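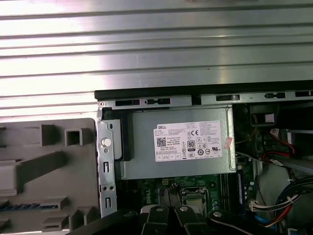
Figure 3. Wrist view over the open desktop chassis, teardown station, open day. Power supply with its label at centre, board and processor below, gripper nearest.

4.2 The open day as a test condition

The teardown station had been run only in our own bay at Drindside before July. Lab lighting, same operators, same bench height. The open day moved it to the Honemier hall for one afternoon, and we decided early on to treat the visit as a test condition and log it like any other session. This section reports what was set up, what visitors saw, and what changed in the numbers. Fuller discussion of grasp planning is in Section 5.

Setup. One arm, one bench, one open desktop machine at a time, side panel off, lying flat. Wrist camera feed mirrored to a large monitor facing the public. Visitors stood behind a rope on the long side of the bench. The session ran in slots of 30 minutes with a break between for swapping the chassis and checking the fingers for wear. Slot length was set by the hall program, not by us, and it was too short for a full teardown on the slower units.

Task order was fixed: locate the power supply, read its label, locate the board, locate the processor, then approach. Removal of cables was left to a human operator for the whole of the open day. We have had loose cables pulled into the wrist joint before (see Section 3.4) and did not want a repeat in front of school groups.

Label reading. The label is the first thing the system goes looking for, as the make and the efficiency mark decide which bin the unit is routed to. On the unit in Figure 3 the maker's name is in bold capitals at the upper left of the label, with the 80 PLUS logo nearer the centre and a good deal of very small print between and around. Large marks are easy. Fine print is not, at this distance and angle, and we make no claim for it. Where the routing needs a value from the fine print the system asks the operator. Slow, but it was the honest option, and visitors liked seeing the question come up on screen.

Lighting. This was the real difference from Drindside. Overhead fixtures in the hall are strong and not diffused. Bare metal blew out badly on one side of the view; in Figure 3 the ribbed silver surface beyond the chassis rim goes nearly white on the left and reads as dark grey bands on the right. The segmenter treats a surface like that as two objects. We had a mask for the region outside the chassis but it had been tuned in the lab and did not cover the full width. Widened by hand after the first slot. No further splits logged after that, though the later chassis also had less bright metal near it, so the two causes can't be separated from this data.

Inside the chassis the opposite problem. The board sits lower than the power supply and is partly in shadow, and the gripper covers the near part of it on approach. The processor lid stays in view right up to the hover position, which is why it was chosen as the reference point for the final move in place of the memory slot. The memory slot would be a better reference geometrically (long, straight edge) but there is a thick cable bundle and a connector close by on this chassis, and the edge detector kept latching on to the wires.

Results. Hover pose was counted as reached if the operator accepted it without a manual correction. Over the afternoon the system made 60 approaches, of which 50 were accepted. Of the rejected ones most came in the first slot, before the mask was widened. There were 2 emergency stops, both pressed by the operator as a precaution when cables shifted, neither involving contact with a visitor or with the rope. Approach time was not compared with the lab figures; the speed cap was lowerd for the public session and the comparison would mean nothing.

Front panel interference. One item we had not planned for. The plastic front panel, viewed from inside, is full of bosses, ribs, tabs and square openings, and the metal bracket next to it is perforated along its length. To the feature matcher this is a feast. A lot of matches, very few of them any use, and several close enough in shape to screw holes that the fastener detector fired on them. At Drindside the front panel is usually taken off before the chassis reaches the arm. For the open day it was left on so that people could recognise the thing as a computer. We now think it should be left on in testing as well, given that the sorting centre at Gultbridge recieves units in every state.

What visitors asked. Operators kept short notes. The most frequent question was whether the arm knew what it was looking at, asked in various ways. Next, whether it could do laptops (no). Several people wanted to know where the old machines end up, and the operators answered from the Gultbridge sheet. Children mostly watched the monitor and not the arm. We had expected the reverse and had put the monitor off to one side; it was moved behind the bench after the first break so that both could be watched at once. Noise in the hall made the spoken prompts useless. Text prompts only from then on.

The Thaweesak finger set, which has the softer pad, was brought along as a spare and not fitted. A comparison of the two sets under hall lighting is still to be done.

Limits. One venue, one afternoon, a small number of chassis models. Operators knew they were being watched, and may have accepted or rejected poses differently than they would in the lab; we have no way to check this after the fact. Visitor notes were written from memory in the breaks and are not a survey. The mask change part way through means the slots are not strictly comparable, and Table 2 lists them seperately for that reason.

We use cookies to remember your reading preferences and to count article views. Manage cookies | Accept all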